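Tamsin Hoani
1 September 2025

1/ Right, long thread. My sister asked me at the weekend when she'll be able to buy something that tidies the kids' room, and I gave such a waffly answer that I've been stewing on it ever since. So, can machines do chores yet? Kettle's on, off we go.

2/ Short version: bits of chores, yes. A whole chore from start to finish in a house with people living in it, not that I've seen. And the gap between those two is much bigger than the adverts let on.

3/ I work on the boring end of this. The job in my current project (we call it Grenska, don't ask) is putting away small things. Three little cubes, a tan board, a table, one arm, all in simulation. Sounds daft until you try to write down what "tidy" means to something that has never owned a sock. 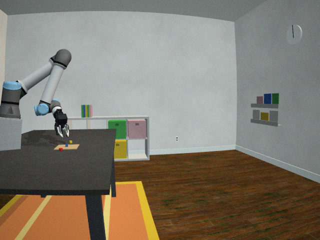

4/ What's easy now

Going to a spot. Arms have been good at that for decades. Tell one exactly where a thing is, and exactly where it's got to go, and it'll do it while you're asleep. Shop floors are full of this and have been since before I was born. Mertens (the packing place I did a stint at) had a cell that moved trays from one belt to another and I never once saw anyone look at it.

5/ But the trays were always in the same place! That's the bit my sister's question skips over. Her floor is different every single evening. The belt at Mertens was built so the machine never had to wonder about anything, and you can't bolt a toddler to a conveyor.

6/ So the real work is in the wondering. Which thing is it, which way up, is it already where it should be or only nearly? Say the rule is "everything goes on the board". Blue's on the board, fine, leave it alone. Red's on the table just off it. You and I would nudge it over without breaking off the conversation. For the arm that's a look, a decision, a reach, a grip, a lift, a place and another look, and every one of those can go wrong by itself.

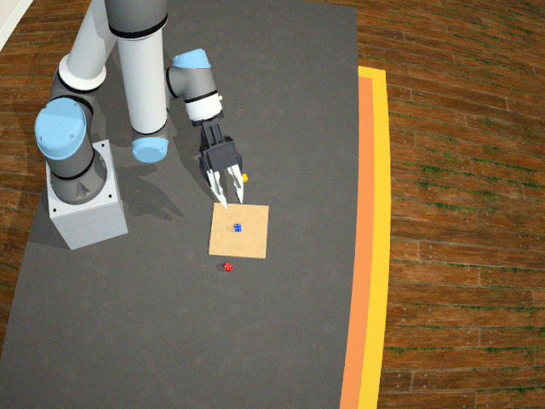

Kofi reckons I'm being too gloomy, and that a machine which gets most of the small stuff off the floor would already be worth having, even if it left the odd brick behind for someone to tread on.

7/ And he's got a point, sort of. I'd take a half-good tidier. What I wouldn't take is one I have to watch. If I've got to stand there with my tea making sure it doesn't hoover up an earring, I may as well have done it myself, and I'd have been quicker.

8/ Speed, by the way. We ran 277 attempts in March on a simple pick and place. I could do the same move in 2 seconds with a biscuit in my other hand. The arm was taking 30 on a slow one. That doesn't matter overnight in a warehouse. It matters a lot if you're waiting for the table so you can lay it.

9/ The other thing that catches people out is how little the arm has to go on. You walk into a room and take in the lot, bins, books, clock, rug, what's under the rug probably. Look down from close to the gripper and you get two fingers, a patch of table and whatever's in front of them. Red die here, blue die there, a bit of board, and good luck. Everything else it has to remember or go and look at again. 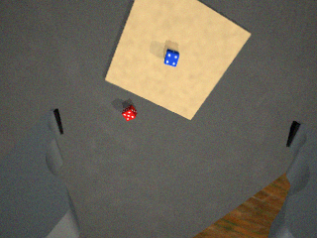 10/ What's still hard

Soft stuff. Cubes are kind to you, they've got flat sides and they stay the shape they were. Washing is a nightmare. A tea towel has no proper edges once it's been dropped, and a fitted sheet defeats me, never mind a gripper.

11/ Also anything see-through, anything floppy with something heavy inside it, and anything that rolls. We've got a list on the wall at Drellholm with 13 items on it headed NOT YET and grapes have been at the top since I started.

12/ And simulation is lovely but it's forgiving. Nobody's left jam on my cubes. I can put them back where they were with one key press, which is more than you can say for a real kitchen. Plenty of things that go beautifully on the screen go a bit wobbly when you try them on the bench, so I take the screen numbers with a fair pinch of salt.

13/ So what did I tell my sister in the end? Get more storage bins and bribe the children. The same room from a bit further back, for everyone who's asked me what I look at all day: 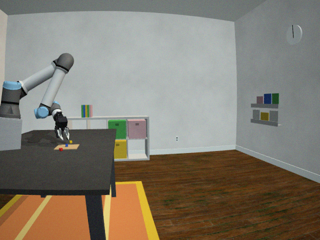
Three cubes, one board, one arm. Simulated, Grenska project.

14/ Next thread will be about Grekent and the dishwasher trial, if I can get permission to talk about the forks.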